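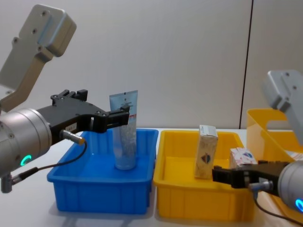 Tube in the blue bin, crimped end up, cap on the floor.

Kilik set, packaging notes, March

Long bench, Dullorard side. Carried on with the packaging half of the Kilik set: tubes, cans and small cartons, two bins. Wanted to settle how each thing stands in the bins before we write the layout sheet, and to get rid of the items that won't stand at all.

Bins

Blue on the left, yellow on the right, same as last time. They are a pair apart from the colour, shallow, with ribbed walls. I had them with a hand's width between them to begin with and then pushed them together. Together is better. With the gap open you end up with two separate places to keep straight, and the yellow one had crept round at an angle by the time I looked. Pushed together they keep each other square. Marked the two front corners on the table in pencil. The pencil wipes off the white top with a damp cloth, so if anybody cleans the table, please leave those two corners alone or draw them in again.

The blue floor is glossy and shows every fingermark. Wiped both bins before starting and once more halfway through. Used the plain cloths. The paper ones leave fluff in the corners.

The old bins from Ojo are still under the bench. They are deeper and the cartons disappear in them. I would like to give them to whoever wants them, otherwise they go up to the top shelf.

Tubes

A tube stands on its cap or it doesn't stand. Wide flat cap, fine. Narrow screw cap, no chance unless it is leaning on something. Of the ones in the drawer I kept the wide-capped ones and put the rest in a bag marked LYING DOWN ONLY.

The blue and white one is the best of them. How it behaves depends a lot on how the contents are sitting. If they have been squeezed up towards the crimp it gets top-heavy and goes over at a touch. Press it flat from the crimp down towards the cap before standing it, and then leave it a minute. It will still lean a bit one way. Turning the cap a quarter turn changed which way it leaned, so I think the base of the cap is slightly off and the tube itself is all right.

Don't cut the crimp or fold it over to make the tube shorter. One of the earlier ones was folded and it never went flat again. It is in the bag with the others.

Screw caps hand tight, no tape. We had tape on two of them and it left a ring of glue that picked up dirt from everything it touched. Got it off with warm water and washing-up liquid, took ages.

Cans

Cans are no trouble standing. The trouble is dents. A can with a dent in the side looks like a different can and we have ended up with several that nobody would call the same item as what is on the list. Agreed with Pascal Oltmanns that a dented can comes out of the set the same day, whatever the size of the dent, and goes in the recycling. He would have kept the lightly dented ones for practice. I said we have no shelf for practice cans, and that was that.

Tall ones only from here on. The short wide ones were an experiment and they take up half a bin each.

Store them upright on the lower shelf, away from the radiator, and not on their sides in the drawer where they roll about and knock the cartons.

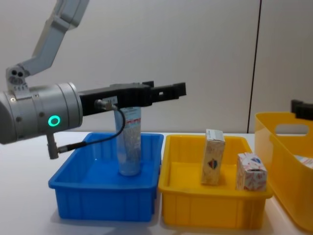 Last changed: 27 March 2022

Tall silver can in the blue bin, two small cartons in the yellow one. The taller carton is standing near the middle and the squat one is over towards the right-hand end, a little further back. I like this spacing for the cartons. There is room to get fingers down on either side of the tall one, and the squat one isn't hidden behind it. Earlier I had tried them side by side in the middle and they rubbed, and when I lifted one out the other came up with it for a moment and then dropped.

Cartons

The cartons are the weakest part of the set. They go soft at the corners, the end flaps open, and after that they sit on the flap and rock. Things I tried:

Glue stick on the end flaps. Holds for an afternoon and then lifts.

White wood glue, thin line, held shut under a book for 16 minutes. Good. Both cartons I did this way were still closed at the end. Do the bottom first, let it set, then the top.

Clear tape. Works straight away but it shines under the lights and hides part of the print. No.

Filling. An empty carton is too easily crushed and gets pushed about by its neighbour. I put 100 g of rice in a small freezer bag in one of the spares before glueing it up, and it stands much better. More than that and it started to bulge at the sides. Squeeze the air out of the bag first. Write FILLED in pencil on the bottom of the carton, small, so we know which have been done. I'd sooner finish all of them in one go than have half the set light and half heavy.

No new cartons until the old ones are sorted out. There are flattened ones from the Flomby order in the tall cupboard, and they can be folded up if we run short, though the creases are already tired on some.

The list

The list on the wall and the list in the folder don't agree. The wall one has 13 lines for packaging, the folder one has more, and two of the extra lines are clearly the same carton written down twice under different names. I went with the wall. Crossed out the double in the folder and initialled it. Pascal is going to retype the lot. Until then use the wall list and don't add to it in pen.

Naming: we say tube, can, tall carton, squat carton. No product names on the layout sheet. They change the print on these things all the time and then the sheet is wrong although the item is right.

Labels: the roll of 3,000 small round stickers arrived and they are too sticky for card. Tore the surface off a carton on the second try. All right on the underside of the bins, I think, but I haven't left one on long enough to say. Pencil on the cartons for now.

Left to do

Glue and fill the remaining cartons.
Check the lower shelf for dented cans.
Layout sheet: bins touching, blue left, yellow right, pencil corners at the front.
Ask about the Ojo bins.
More rice.

Still don't know what to do about tubes with narrow caps. Pascal suggested a ring of card round the bottom as a collar. I cut one and it did hold the tube up, but then you are handling a tube in a collar and it is a different object. Left the collar in the bag in case he wants to have a go himself.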